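Revham Museum of the Home
Learning pages for ages 8 to 13

Wood in the home: from tree to floorboard

Wood is one of the oldest building materials in the world. People used it for huts, bridges and boats long before they knew how to make steel or plastic. Many homes still contain a great deal of it. This page explains where wood comes from, why it has lines on it and how it should be looked after.

What is wood?

Wood is the hard part of a tree, found beneath the bark. It is made of a very large number of tiny tubes packed closely together. While the tree is alive, some of these tubes carry water from the roots up to the leaves. The walls of the tubes contain a strong material called cellulose, held together by another called lignin.

When a trunk is sawn along its length, the saw cuts through the tubes and leaves a pattern of streaks. This pattern is called the grain. It can often be seen on doors, tables and floors.

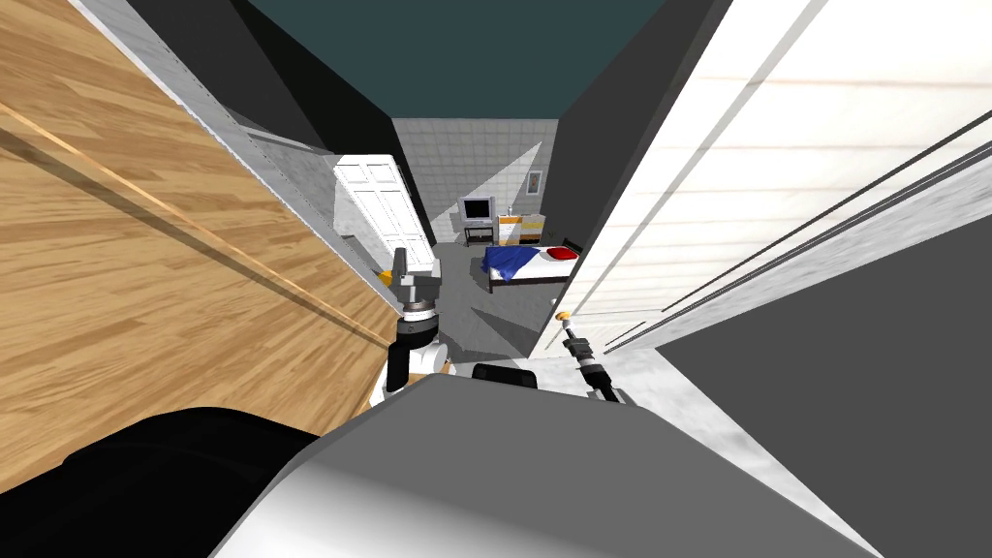

Grain is useful as well as attractive. Wood splits easily along the grain, but it is much harder to break across it. Carpenters look at the grain before they cut, so that the finished piece will be strong in the right direction.

How does a tree become a board?

1. Felling. Foresters choose the trees that are ready and cut them down. In a well-managed forest, new trees are planted or allowed to grow in their place.

2. Sawing. The logs are taken to a sawmill. At the Pereyra sawmill, near Revham, large blades cut each log into planks.

3. Drying. Fresh wood holds a lot of water. The planks are stacked with small gaps between them so that air can pass through, or they are placed in a warm room called a kiln. Wood that has not been dried properly may bend or crack later.

4. Finishing. The planks are planed smooth and cut to size. Boards for a floor are often given a coat of oil or varnish, which helps to protect them from spills and scratches.
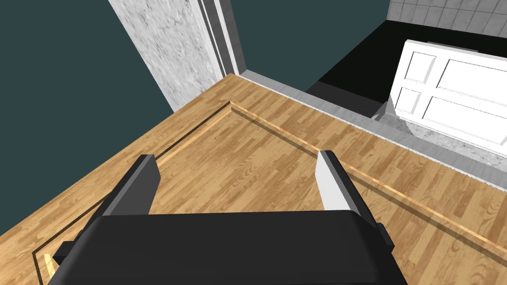
Hardwood and softwood

Trees are placed in two groups. Hardwoods, such as oak and beech, come from trees with broad leaves. Most of these trees lose their leaves before winter, and by the end of November their branches are usually bare. Softwoods, such as pine and spruce, mostly come from trees with needles and cones.

The names can be confusing. Balsa is a hardwood, yet it is so light and soft that it is used for model aeroplanes. Yew is a softwood, yet it is tough enough to make a longbow.

Looking after wood

Wipe up spilled water quickly. Lift chairs when you move them. Ask an adult before using any cleaning product on a wooden surface. 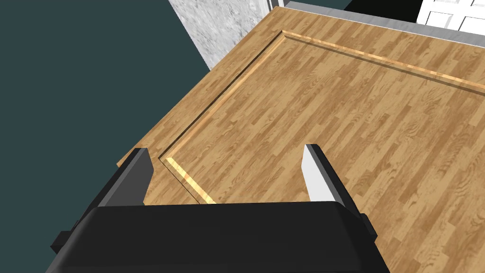

Why do wooden floors sometimes creak?

Wood takes in moisture from damp air and swells a little. When the air is dry, it shrinks again. Over time this movement can leave small gaps, and the boards rub against each other or against the nails when somebody walks on them.

Words to remember

Grain: the pattern of lines in a piece of wood.
Kiln: a heated room used for drying wood.
Sawmill: a place where logs are cut into planks.

Text by Ravinder Grewal, Learning Department. Page last reviewed 2026-06-21.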